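In defence of folding the T-shirt

My sister-in-law rolls hers. My neighbour in Pedville hangs the lot, even the ones he paints fences in. And in September a magazine told me, in a very large heading, that folding T-shirts was a waste of my one and only life. Well, I've been folding them for years and I'm not stopping now!

I'll admit the sums aren't lovely. A shirt takes me 13 seconds on a good day, and when the whole family's washing comes in at once that's a fair chunk of the evening gone (usually with the radio on and a cup of tea going cold). But I like it. You find the little hole under the arm before it becomes a big one. You find the sock.

What I can't be doing with is folding on the bed. It's too soft, it's too low, and by the second pile my back is shouting at me. Use a table -- a big one, with a cloth over it if the top's a bit rough -- and get the sleeves in first, before you even think about the bottom half.

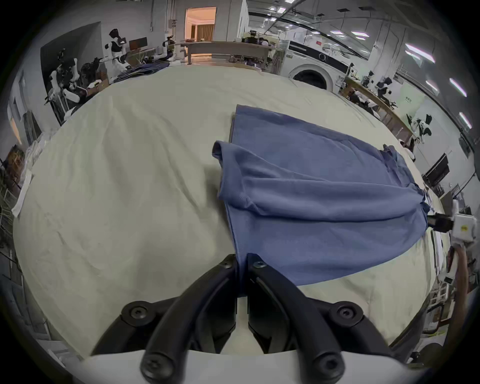 Sleeve folded over, lower corner still to come in. Blue knit on a cream-white cloth.

Knits are the awkward ones, I grant you. They creep about and the corners spread. I used to fight them into perfect squares, and now I settle for a decent oblong and shut the drawer quickly.

Rollers, do write in. I'll read your letters after I've done the towels.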